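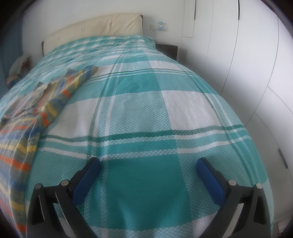
Figure 3a. Bed with plaid cover and striped textile, upper view between the gripper fingers.

Papers > Domestic Manipulation > Section 3
June, Rasa Vītola, Serneck

3. Garments on a bed as a test of readiness

Claims that machines can now do the household laundry usually rest on towels. A towel has four corners and one layer, and a planner that finds two of the corners is well on its way. Knitted tops are less forgiving, and the bedroom, where most people sort their clothes, offers little of the order found at a bench. We therefore took the bed as the work surface in the Lill trials and left the usual bedding in place.

The first difficulty is telling garment from background. The Plurow segmenter was trained on plain covers. Given stripes upon checks, it merged the two in nearly 191 views, most often where a fold brought a narrow band of the garment alongside a line of the plaid.

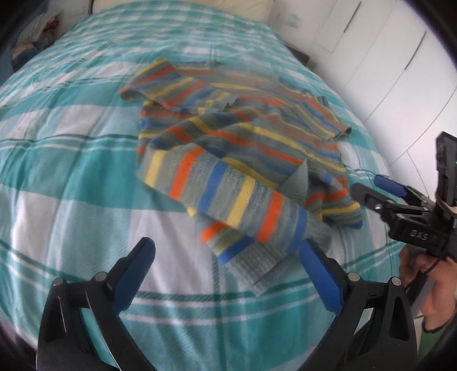
Figure 3b. Striped knit in a crumpled state; a second hand-held gripper at right.

The second difficulty is choosing where to take hold. In a crumpled knit the outermost edge may be a hem, a cuff or merely a fold, and a grasp on a fold lifts several layers together. Human operators working with two grippers settled this by small tugs, watching how the cloth moved before closing firmly. The Rillitero policy has no such habit. It commits to its first grasp and, when wrong, tends to repeat it.

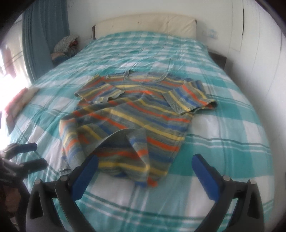 Figure 3c. Short-sleeved top spread out, neckline towards the headboard, with the lower part still bunched.

Partial flattening proved a poor measure of progress. A top may have its neckline in plain view and one sleeve folded across the body, and remain some way from a state in which folding could begin. We score the neckline, sleeves and hem separately for this reason. On that scale the policy was dependable for necklines only, and we do not consider it fit for unattended use in the home. Sorting by type, which needs no flat garment, is treated in Section 7.

Comments (2)

knitpicker: Were any of the garments inside out? Mine always are.

M. at the bench: Please release the scores for each sleeve as well as the average.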